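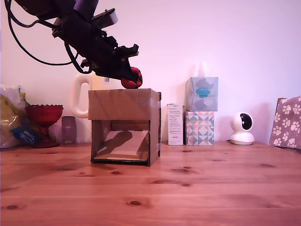
Lecture notes by Vija Vaher
Updated April 30, 2019

Popular Publishing and Promotion, Session 6: The Author Event

Last week we finished with the press kit. Please keep the Drelgate kit with you, we will need its schedule again in the second half.

1. What is an author event

By author event we mean any occasion where readers can meet the author of a book in person. The most common form is the signing in a bookstore. Other forms are the reading, the talk with a host, and the ticketed dinner. In the literature these words are often mixed, and stores also mix them in their advertising. In this course I ask you to keep them apart, because the costs are different and the contracts are different too.

A signing has no stage program. The author sits at a table, the readers come one after another, and each of them has a very short time. A reading has a program and usually a signing after it. When a television host or an actor publishes a book, the store will mostly choose the signing without a reading, as the public already knows how this person speaks.

2. Who pays

For a touring author the publisher normally pays travel and hotel. The store pays its own staff and the local advertising. Security is the point where disputes begin. It should be written in the letter of agreement who orders it and who gets the bill. Students often forget this in the homework, so please look at paragraph four of the Virnville letter before you write yours.

3. Case: the Wyss cookbook tour

The Wyss tour took place in October and had 6 stops. The author was known from a cooking show and had not published before. For the Virnville stop the store ordered 1000 copies and gave out 310 line tickets, one with each copy sold in advance. The rest of the copies were meant for the tables near the entrance and for the weeks after.

Questions which the store had to decide:

Can a reader bring a copy bought in another store? (They said no for the line, yes after the line was finished.)
Are photos with the author allowed? (Yes, but from the front of the table only, taken by staff.)
Does the author write names? (First names only, on a paper slip prepared before.)
What happens with unsigned stock? (The author signed 70 extra copies in the back office.)

Compare with Ruton, which we discussed in Session 4. There the store did not use tickets at all, and the line went out to the parking lot. The local paper wrote more about the line than about the book. The publisher was pleased with this and the store was not. Think about why the two sides can see the same evening so differently.

4. The announcement

A good announcement is short. It gives the name of the author, the title, the place, the hour, and the rules of the line. The biography of the author comes last and can be taken from the press kit, but please cut it. Superlatives should be removed.

Homework

Write an announcement for a signing at the Drelgate store, maximum one page. Add a letter of agreement with a paragraph on security. Bring both on paper.

Reading for Session 7: the chapter on book clubs in the course reader, without the appendix.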